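About Zalidbridge

Zalidbridge advises small and mid-sized organisations on buying equipment for household and service robotics. We write specifications, draw up budgets, compare quotes and plan deliveries. We do not sell hardware and we take no commission from those who do.

The company was set up in Varkinthorpe by two former purchasing engineers, Poppy Treloar and Denise Lightfoot. It now has 11 staff. Most of our clients are care providers, laundry contractors and university groups who need robots, or the data to train them, and have a fixed sum to spend in a fixed year.
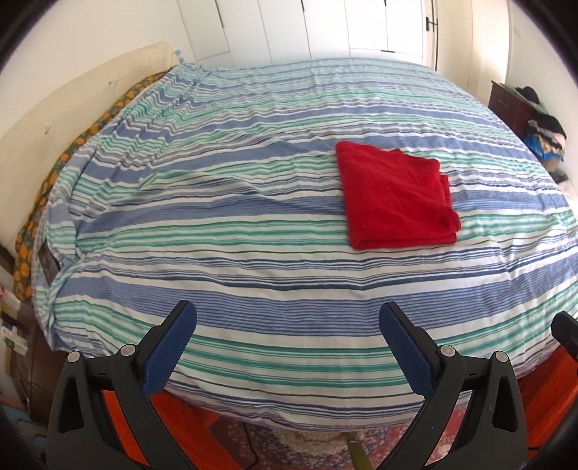 Poppy Treloar
Director, Equipment Planning

My part of the business starts before any quote is asked for. A client usually arrives with a task in mind, such as folding towels or clearing a bed, and a product already half chosen. We put the product to one side and write down the task: what the item is made of, what surface it rests on, how much room there is to work in, and how many times a day the job comes up. A folded towel on a soft duvet is a different purchase from a folded towel on a hard bench, and the fingers, pads and camera should be priced against the right one.

The budget is then built in four lines:

Capital: arms, grippers, cameras, computers and mounts.
Consumables: finger pads, screws, straps, cables and storage media.
Labour: operators, supervision, and checking of recordings.
Premises: rooms, furniture, insurance and access.

The second line is the one most often left out. On our last full review for Jesano, a textile care firm, the first draft had no entry at all for replacement pads. We added one, with a stock level and a reorder point, and moved the money from a second workstation that was not needed in year one.

Hand-held grippers and arms

Many of our plans now include hand-held gripper tools as well as fixed arms. The two are bought for different reasons and should not share a budget line. A hand-held tool can be carried into an ordinary bedroom and used on the bedding and clothes found there. An arm needs a mount, a power supply, a risk assessment and a clear area, and the lead time is longer.

Where a client intends to collect data in homes, we normally advise buying the hand-held tools first and holding the arm order until the first set of recordings has been checked. If the tools are to be used in pairs, they are specified, bought and logged as pairs — one spare unit per site, kept charged and with its own set of fasteners.

We ask suppliers for the following in writing:

Weight of the tool as held, with all attachments fitted.
Opening width between the pads.
Field of view of the camera, and whether the fingers stay in view through the full stroke.
Price and delivery time of pads and fingers as separate parts.
File format and size for one hour of recording.

Quotes that leave any of these out are returned once for completion. After that they are not scored.

Planning by the hour

Denise Lightfoot, our Director of Cost and Delivery, runs the hourly model we use for collection projects. For Dawber, the plan allowed for 600 hours of recording across the contract, with 3000 items of bedding and clothing listed by type and fabric. Storage, operator breaks and travel between homes were costed separately. The model gives a cost per usable hour, which is a better figure for comparing tools than the purchase price.

Soft goods need more hours than rigid ones. Towels, bedspreads and garments take up a new shape each time they are put down, and the plan has to allow for repeats on the same item.
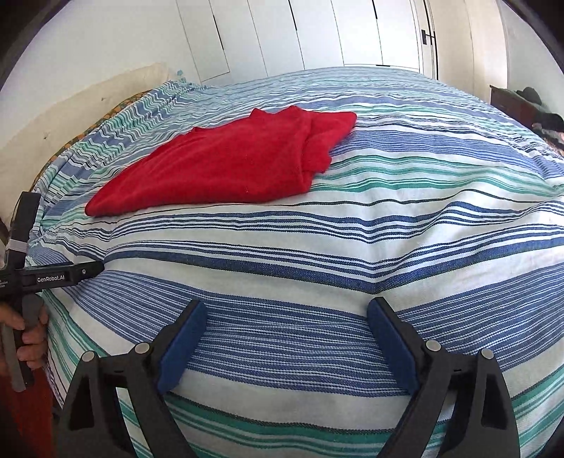 How we charge

Work is charged at a fixed fee agreed at the start. Short reviews of an existing budget are priced by the page count of the specification, with a lower limit of 135 pounds. Full planning contracts are quoted after a first call and a site visit.

Clients receive the budget as an open spreadsheet with all formulas left in place, the written specification, and the supplier replies in full. Hardware is ordered by the client in the client's own name.

Page last revised November 26, 2019.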